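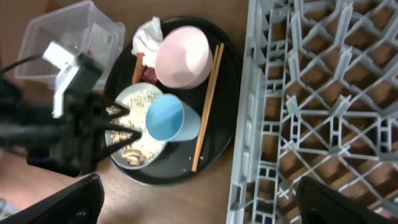 I have been meaning to write about supper on a tray for months, and it took a sinkful of dishes to finally get me going. We started doing it in August, when the dining table was buried under boxes from the move to Irusthorpe and there was only one clear patch of wood left in the whole house. A round black tray fits that patch very nicely. The pink bowl goes on it, and the plate with the pale gray-blue rim, a cup, a pair of chopsticks and a napkin, and you carry the whole thing over and sit down. And then, of course, you are left with a few noodle bits on the plate and the cup lying on its side on top, and somebody has to deal with it.

For years I was a stacker. I would pile everything by the sink, put the kettle on, read a chapter of something, and come back to noodles that had set like plaster (I still own the scraper from those days). These days I bring the rack to the table. It sounds silly when I write it down, but it has changed my evenings!

My order goes like this. Paper and wrappers come first, all in one spot, so they don't end up wet. Then the small things, cups and little bowls, while there is still plenty of room to choose where they go. I like them tipped a bit so the water runs out of them. Chopsticks I used to stand up, but they fell through the bottom of every rack I ever owned - now they just lie down along the side, and they seem perfectly happy there.

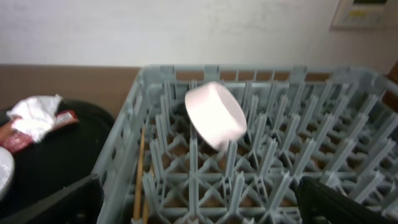
A word about the rack

It's gray plastic, nothing fancy, and I came very close to buying the chrome one at Undeline for 60 dollars. I'm so glad I didn't. The prongs are close enough together that a small cup doesn't tumble over, and the open bottom means I can rinse the whole thing under the shower when it gets that chalky look. I do that every 2 weeks, or whenever I remember, which is less often than that.

The other thing I've come to love is a plain clear storage box with no lid. Used tissues and empty packets go straight into it, and because I can see through it I can't pretend it isn't full. My grandmother kept an enamel basin on the table for the same purpose, and I suppose I've ended up with her habits after all.

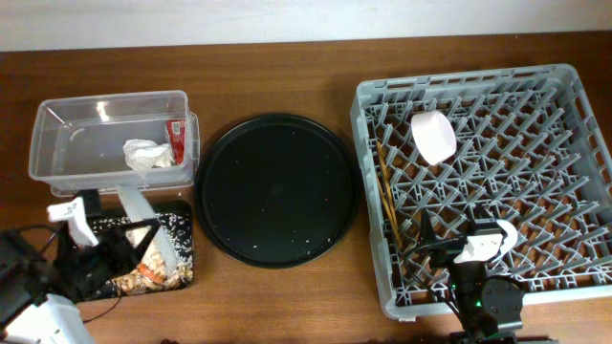

Rice is another matter. Rice gets everywhere, and the worst thing you can do is chase it with a wet cloth, which just makes paste. I push the dry grains into a heap along one edge of the tray and tip the lot out in one go. Crumbs on the black plates show up terribly, but I've decided that's a good thing, as I used to have speckled ones and I dread to think what I missed.

Start to finish it takes me 30 minutes on a bad night, and closer to 5 if it was only soup. I put on the Nisotitz record, the slow one, and by the end of the first side the wood is wiped down and I can think about tea. 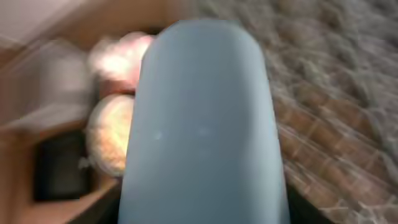 Clearing-up time, in a bit of a blur.

Next time I want to write about the Ryu teapot and its dreadful dripping spout, which deserves a whole post of its own. If you have a trick for drying chopsticks that doesn't involve a drawer full of damp ones, please leave it in the comments. I read them all, even when I'm slow to answer.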